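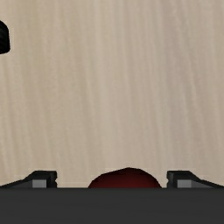

Piyumi thinks we should stop asking for quotes until we know what we want the arm to do, and she said so twice before I'd got my coat off. Fair enough. So this entry is me trying to write down what we want, with prices next to it, before the budget form goes in.

Jul 5, 2025

Where we'd got to: the bench arm money is 3,970 for everything that isn't the arm itself. That has to cover the gripper, the spare fingers, a table, cameras, cabling and whatever I've forgotten (there is always a cable, and it is always the dear one). The arm comes out of the Grolstead pot and I'm not touching that line again, I've had enough emails on the subject.

I've been running the ball and plate task in simulation to see what we can leave off the list. Red ball, pale wooden table, one plate with a flowery ring on it. Two fingers, nothing clever. My feeling going in was that we'd need the wider hand from Mestik, which would eat 2,000 straight off, more than half of what we've got! After a morning of this I'm a lot less sure. With the fingers open there's table showing on both sides of the ball, and I had been picturing a much tighter fit than that. If the real objects stay near this size the ordinary hand will do, and the wide one can wait for the January round.

What I can't get from the sim is finger wear. Ours are grey and perfect for ever. The Geddes ones in the old rig went shiny inside a term and started dropping things, so I'm putting in for two spare pairs whatever happens. Satamen quoted 537 for both pairs with pads, delivery included, and they'll hold it until the end of the month. Must ring them, not email.

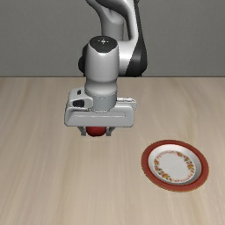
Notebook 4, p. 61

Carrying on after lunch. The plate is the bit that will cost us if we're careless. Ball over the table is easy, ball over to a plate means we have to know where the plate is, and that means a camera that can see it past the hand. In the sim I can stick a viewpoint anywhere I fancy for nothing. On the bench every one of them is a camera, a bracket and a long lead, and somebody has to calibrate it.

I've tried pricing it three ways and keep landing on one wrist camera and one fixed on a post looking across the table. A third would be nice to have. I've put 200 down for posts and brackets, which felt mean until I remembered the box of profile offcuts under the far bench. Need to check nobody has had those for shelving.

Table: plain, pale top, matt if we can get it. The sim table has a soft streaky grain and the plate and ball stand out against it very nicely, so I'd like something in that line and not the speckled worktop they offered us from the kitchen refit. Depth matters more than I'd allowed for. The arm has to sit at the back and still leave room in front for the plate to be moved about. Measure the doorway before ordering, please, whoever ends up ordering (me).

Plates we can buy from any charity shop. Ditto balls. I'm not writing a line for those, I'll put them through petty cash. 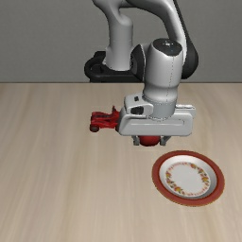 But have you budgeted for the days when it's not working, Piyumi wanted to know, reading over my shoulder. I hadn't. She means the service visit, and a spare hand cable, and some of our own time set aside for setting up, which never shows on a form and always gets taken out of something else. I've added a line called "getting it going" and moved the third camera off the sheet altogether to make space. She'd also like the sim runs kept with the quotes so that next year's lot can see why we went for the ordinary hand.

To do:
Ring Satamen about the fingers
Ask Mestik if the wide hand can go on the same mounting later, in writing
Look under the far bench
Doorway
Send the sheet to Piyumi before it goes to Grolstead, she will find the adding-up mistake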